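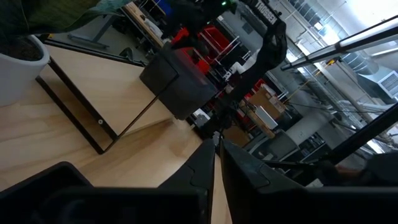 Neltden produce swap to move indoors for the fall

NELTDEN — The town's weekly produce swap will leave the parking lot on Sheehan Street at the end of the month and move into the old feed store in Flillholm, where it will stay until the first hard frost.

The swap lets people with home gardens trade what they can't use. No money changes hands. Gardeners drop off vegetables, fruit and herbs when the doors open, take a paper ticket, and come back later in the morning to pick from what others have left.

It started in June as a trial run by the Neltden Garden Club and was supposed to stop after Labor Day. The club said turnout grew enough over the summer that members voted to keep it going, but the parking lot has no shade or cover, and two mornings in August were called off because of storms.

The feed store has been closed since the business moved out to the highway. Its owner, Sasorance Properties, is letting the club use the front room without rent. The club will pay for electricity and has taken out insurance for the season at its own expense.

The town council approved a grant of $2,000 toward the move. Most of it will go to repairing the ramp at the side door and replacing the lights in the front room. What is left can be spent on tables and a new scale.

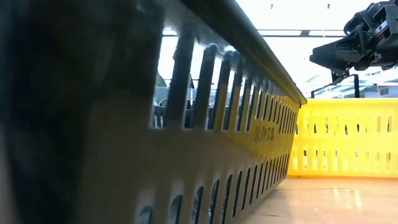

Last updated: September 6, 2026

A few rules will change with the new building. Gardeners will be limited to three kinds of produce per visit, down from no limit at all. The club said the long tables filled up early on some mornings with zucchini and cucumbers, and people who came later with beans or peppers had no place to put them.

Home-canned goods, eggs and baked items will still not be accepted. Cut flowers are allowed if they come in their own jar or bucket. Plants in pots are allowed outside by the ramp but can't be brought into the front room.

Anything with soil on it should be brushed off at home. There is a sink in the building, but it is in the back part, which stays locked. Tomatoes that have split should go in the compost bins by the side door, which a Flillholm farm will empty after each swap.

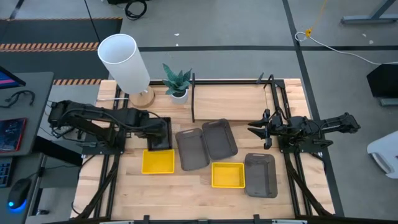

Containers are the other change. Over the summer many people brought produce in plastic grocery bags, and softer items such as plums and tomatoes were often bruised or sweating by the time they reached the tables. Starting with the first indoor date, everything except flowers must arrive in something open and stiff enough to hold its shape. Small rectangular baskets with perforated sides, like the yellow ones on the table, are a good size for beans, berries and cherry tomatoes and let air through. Shallow cardboard boxes are fine too. Containers left behind will be kept on a shelf near the door for three weeks and then given away.

Parking at the feed store is limited to the gravel strip along the front. Drivers are asked not to use the spaces next door, which belong to the tire shop and are needed on swap mornings. The bus from Neltden stops across the road, and the club has asked the county to repaint the crosswalk there. The county has not given a date for that work.

The last swap on Sheehan Street will run at the usual hours. If it rains, it will be canceled and not rescheduled. Notices will be posted on the board outside the Neltden post office.

Leftover produce will continue to go to the Flillholm food pantry, which picks it up at closing time. The pantry is asking gardeners for onions, carrots and winter squash this fall, as those keep longest in its storage room.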